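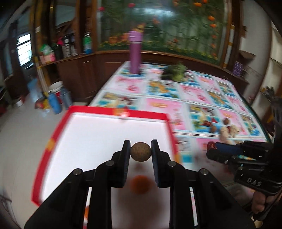
**Ticket 78 - Jokley booking system, reminder emails going out at 3 in the morning**

Opened by: Albertina Teixeira
Status: open again

Customers of the Correia branch are getting their appointment reminders in the middle of the night. One rang to say thank you, in a tone I won't attempt to reproduce.

**11/24/24, first look**

Send time in Jokley is set to 10 am. Saved it again anyway. Sent a test to myself, which arrived at once, as tests do.

**Second look**

Went through the mail log. The Losow branch is fine. Correia was moved to the new Heltik mail server in September and its clock is seven hours out. The dashboard shows a green tick beside "time sync". The tick seems to mean that a setting exists.

Tried:

- restarting the mail service - no change
- turning sync off and on - clock correct for some 13 minutes, then back to its old ways
- reading the Heltik manual, which suggests contacting whoever set up the server (me)

**Workaround**

Correia reminders are now sent by hand from the Losow account. The sender name is wrong, so expect a few puzzled replies. Please don't "fix" the send time in Jokley to make up for the clock. Someone did that last time and we spent a week reminding people about yesterday.

Waiting on Heltik support. Their automatic reply was stamped tomorrow.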